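시범 운영 전에 현장에서 직접 재 보는 법

2021년 4월 28일, Clerngate 구내식당 세척실용으로 작성

접시를 건조대에 꽂는 로봇팔을 들이자는 제안서가 왔다. 공급사 Prisorum의 자료에는 "반복 작업에서 직원을 해방"한다고 적혀 있다. 나는 세척실에서 오래 일했고 그 문장을 별로 믿지 않는다. 그래도 안 믿는다는 말만으로는 회의에서 할 말이 없으니, 우리 쪽 숫자를 만들어 두는 순서를 적는다. 식기 말고 다른 작업에도 대체로 통할 것이다.

## 준비물

- 초시계(휴대전화로 충분하다)
- 기록지와 볼펜
- 실제로 쓰는 접시 24장. 이 빠진 것, 살짝 휜 것도 섞는다.
- 그 일을 지금 하는 사람. 관리자가 대신 앉으면 안 된다.

## 1단계: 지금 하는 일을 먼저 적는다

기계를 보기 전에 해야 한다. 시연을 먼저 보면 기계가 하는 동작만 '일'로 보이기 시작한다.

접시 한 장이 세척기에서 나와 선반에 올라갈 때까지 손이 하는 동작을 전부 쓴다. 우리 기록지에는 이렇게 나왔다.

1. 물기를 턴다
2. 뒷면에 남은 것이 있는지 본다
3. 있으면 도로 보낸다
4. 크기별로 나눈다
5. 건조대에 꽂는다
6. 찬 건조대를 옮기고 빈 것을 놓는다

제안서가 다루는 것은 5번이다. 4번은 "추후 협의"라고 되어 있고 2번과 3번은 언급이 없다. Rekha Arumugam 조리장은 이 표를 보고 5번이 제일 덜 힘든 일 같다고 했다. 나도 같은 생각이지만 하루 800장을 꽂는 손목은 다르게 말할 수도 있다. 그러니 동작마다 '힘든 정도' 칸을 두고, 실제 담당자가 근무가 끝난 직후에 채우게 한다.

## 2단계: 시연에서 무엇을 볼지 정한다

시연장에 가면 다들 팔이 움직이는 것만 본다. 그리퍼가 접시를 어떻게 잡는지, 꽂을 자리가 어떤 상태인지를 같이 봐야 한다.

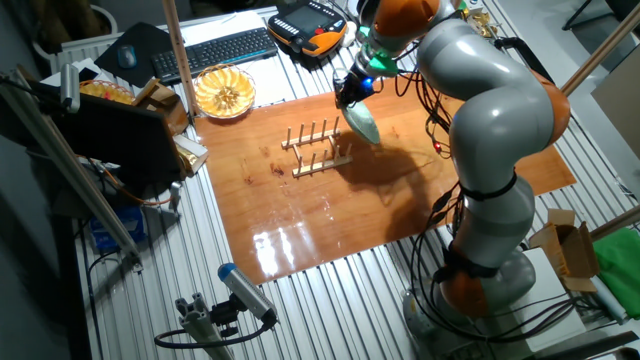

*시험대: 그리퍼에 물린 연두색 접시와 빈 나무 건조대*

확인할 것은 다음과 같다.

- **접시 모양.** 시험대의 접시는 나뭇잎 모양이었다. 우리 식당 접시는 둥글고 두께도 제각각이다. 우리 것으로 다시 해 달라고 요구한다.
- **건조대의 상태.** 건조대가 비어 있으면 어디에 꽂아도 된다. 반쯤 찬 건조대에서, 옆 접시와 부딪치지 않고 들어가는지 봐야 한다.
- **건조대의 위치.** 손가락 한 마디만큼 밀어 놓고 다시 시켜 본다. 실제 세척실에서는 아무도 건조대를 줄 맞춰 놓지 않는다.
- **젖은 접시.** 마른 접시로만 하는 시연은 기록하되 점수는 주지 않는다.

담당자가 "그건 설정으로 해결됩니다"라고 하면 누가, 얼마 동안, 어떤 교육을 받고 설정하는지 묻고 답을 그대로 받아 적는다. 우리 쪽 사람이 해야 한다면 그것도 새로 생기는 일이다.

## 3단계: 60분을 끊지 않고 잰다

짧은 시연 영상의 속도에 근무시간을 곱하면 안 된다. 제안서의 처리량이 그렇게 나온 숫자인지 꼭 물어본다. 60분을 통째로 재고, 멈춘 시간도 빼지 않는다.

| 항목 | 적는 법 |
|---|---|
| 꽂은 접시 | 제자리에 선 것만 |
| 사람이 손댄 횟수 | 바로 세워 준 것도 포함 |
| 정지 | 시작 시각, 끝 시각, 푼 사람 |
| 파손 | 이 빠짐도 포함 |
| 대기 | 사람이 기계를 기다린 시간 |

마지막 칸이 가장 자주 빠진다. 사람이 옆에서 지켜보고 있으면 그 시간은 절약된 시간이 아닌데, 보고서에서는 대개 절약으로 잡힌다. 같은 조건으로 사람도 60분을 재되 빨리 하라고 재촉하지 말 것. 평소 속도여야 비교가 된다.

## 4단계: 자리를 그려 본다 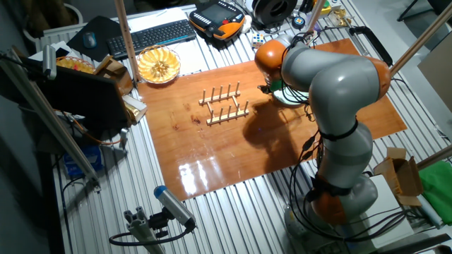
세척실 도면에 로봇팔 자리를 표시할 때 밑동 크기만 그리는 실수를 많이 한다. 팔이 뻗는 범위, 건조대를 놓을 판, 케이블이 지나갈 길, 그리고 사람이 들어가서 손댈 틈까지 그려야 한다. 우리 세척실 통로는 카트 한 대가 겨우 지나간다. 작업대라는 것은 쓰다 보면 물건이 쌓이기 마련이라 그것도 계산에 넣는다. 시험대만 해도 밑동 옆에 뚜껑 열린 종이 상자와 초록색 천이 있고, 검은 케이블 뭉치가 팔을 따라 고리처럼 늘어져 있다. 물이 튀는 곳에 저 케이블을 어떻게 둘지는 서면으로 답을 받아야 한다. 비닐로 감싸면 된다는 답은 받지 않는다.

바닥에 테이프로 범위를 표시하고 5일 동안 그대로 근무해 보는 것이 제일 싸게 드는 시험이다. 테이프 안에 발이 들어갈 때마다 기록지에 표시한다. 귀찮지만 설치한 뒤에 벽을 옮기는 것보다는 낫다.

## 5단계: 사람에게 무엇이 바뀌는지 묻는다

Prisorum 쪽 Aksel Ketilsson 씨는 인원 감축 계획과는 무관한 제품이라고 했다. 공급사가 우리 인원 계획을 알 리 없으니 무관하다는 말도 할 수 있는 것이다. 이 질문은 우리 회사에 해야 한다. 최소한 다음은 문서로 받아 둔다.

- 5번 동작이 없어지면 담당자의 근무시간은 그대로인가
- 기계가 멈춘 날은 누가 그 몫을 하며, 그날 인원은 어떻게 채우나
- 정지를 푸는 사람에게 교육 시간과 수당이 나오나
- 깨진 접시는 누구 책임으로 적나
- 시험 운영을 그만두는 기준은 무엇이며 누가 결정하나

야간조 Trinidad Arancibia 씨는 손목 때문에 도입에 찬성한다. 찬성하는 사람의 이유도 빠짐없이 적는다. 손목이 문제라면 건조대 높이를 올리거나 자리를 교대하는 방법도 같은 표에 넣고 비용을 나란히 비교할 수 있다. 지금 제안서에는 비교 대상이 없다.

## 기록을 넘길 때

요약본을 만들지 말고 기록지 원본을 복사해서 붙인다. 요약하는 과정에서 정지 시간이 "일부 조정 필요"로 바뀌는 것을 전에 본 적이 있다. 측정한 사람과 그 일을 하는 사람이 둘 다 서명하고, 사본 한 부는 세척실에 둔다. 작성한 표는 5월 회의 전까지 Juwita Govindasamy 씨에게 낸다. 빈칸이 있으면 빈칸인 채로 내고 옆에 "답변 못 받음"이라고 쓴다.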